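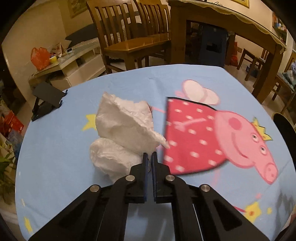
4. Table set-up (party cloth, light blue)

1. Clear the table first. Wipe it, let it dry.
2. Lay cloth print side up, Peppa on the right, crown and wand showing.
3. Smooth from the centre out. Creases near the stars show worst.
4. Phone stand goes at the left edge. Unfold fully, check it dosen't rock.
5. Bagged bits stay on the cloth til step 6. Keep the bag tied.

Note: Trallenora cloths, wipe only. No iron.

CAUTION: plastic bags away from little kids. No hot plates on the cloth.

6. Open bag, sort, bin the bag.

Missing parts, ask Hema Rao, Tuesday.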